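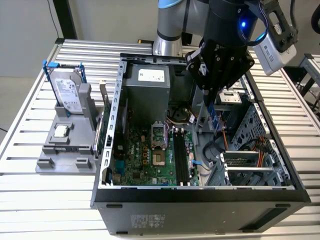

Computer refurbishing bench help wanted – part-time, Jardine workshop

Posted 5 January 2024

Hi! I run the desktop bench at Fonier, a small shop that takes in old office computers, strips them down, cleans them up, and puts them back together for people who need a decent machine and don't want to spend new-machine money. We've got more towers than hands right now and I'm looking for two people to come work with me.

If you're the kind of person who opened up the family computer at some point and got yelled at for it, keep reading.

What the job is

Mostly it's desktops. Offices replace them all in one go, so we'll get a van load of the same model, and then for a couple of weeks you'll see that one case in your sleep. You lay the tower on its side, take the panel off, and start with a look around. Dust first (there is always dust, and sometimes it's a felt blanket). Then memory out, cards out, drives out of the cage, and the processor gets lifted and put in a tray with its own tag. Then everything gets checked, and whatever passes goes back in.

I'm picky about the order things come out and even pickier about where they go once they're out. Screws go in the magnetic dish, and not in your pocket, please. Memory goes in the long trays. Cards go in the gray foam. You'll have your own labels and your own marker and I'd like you to guard that marker with your life.

The part that needs the most care is the processor socket. On a lot of the boards we see, the pins are in the board itself, and once the bracket is open that little gold field is completely exposed. One dropped screw or one sleeve brushing across it and you can have bent pins and a very long afternoon with a magnifier and tweezers. I've straightened plenty of them and I don't enjoy it. We keep a tub of plastic socket covers on the shelf and I'd love to see them used more!

After that there's cabling. A lot of older cases have a fat bunch of wires coming off the power supply that just goes wherever it feels like going, and part of your job is to get it tucked away so it isn't lying across a fan or getting pinched when the drive cage goes back. It's weirdly satisfying. I'll show you how I like it done, and if you have a better way I'll probably steal it.

A normal shift

You come in, put on a wrist strap, and pick up the next tower from the left-hand rack. The intake sheet is taped to the case. Fill in the model and serial number from the sticker before you do anything else. People forget and then they have three identical black boxes and no idea which is which. Work through the sheet top to bottom. If a part fails its check, it goes in the red bin with a note, and the note has to say more than "bad."

A simple tower takes a new person most of a morning. After a month or so you'll be a lot quicker, but I'm not timing anybody. I'd much rather have one machine that boots every time than a stack that comes back to us.

Twice a week we box up finished machines for pickup, and that's the heavy part. You should be OK lifting a desktop tower from the floor to bench height. If that's a problem for you, tell me when you write and we'll split up the work differently. The bench work matters way more to me.

Who I'm looking for

You don't need a certificate. You don't need to have done this for money before. I do want you to know what the main parts of a desktop are and have taken at least one apart and gotten it working again. Steady hands, decent close-up eyesight (glasses are fine, I wear two different pairs), and the patience to reseat a memory stick four times without swearing at it. Quiet swearing is OK.

Readable handwriting would be a treat.

Please don't apply if you mainly want to build gaming rigs. I say this with love – we had a couple of really nice folks who were bored silly by week two, and I felt bad for them. These are plain office machines and they go to people who want to do homework and pay bills.

Hours and pay

It's 20 hours a week, $22 an hour, paid every other Friday. We open at 9 and the bench is usually quiet by late afternoon. You can spread your hours over four or five days, whatever fits around school or your other job, as long as you let me know the week before. The contract runs through November, and after that it depends on how many machines are coming in. I'll be straight with you about that as we get closer.

You get the employee price on anything we refurbish, and first dibs on the odd parts shelf, which has some real treasures on it and also a lot of beige.

Where we are

Fonier is in the back half of the Cleretti building in Jardine, through the gate next to the tire place. Free parking, and the Lillesau bus stops right across the street. There's a kitchen with a microwave and a good coffee maker. Food and drinks stay in the kitchen – that's my one rule I'm really strict about. OK, that and the marker.

The workshop is all on one floor with no steps from the parking lot. Bench stools go up and down, and you're welcome to stand if you like.

How to apply

Send me an email at the shop address, with "bench job" in the subject line. I don't need a fancy resume. Tell me a bit about yourself, which hours you could do, and about one computer you've taken apart: what was wrong with it, what you did, and how it went. If it went badly I want to hear about that too!

I answer everybody, though it can take me a few days. If it sounds like a fit, I'll ask you to come by for about two hours and work through a tower with me. You get paid for that time whether or not we end up working together. Wear something with sleeves you can push up, leave rings and bracelets at home, and bring a hair tie if your hair is long. Tools are all here, but if you have a favorite screwdriver, bring it along.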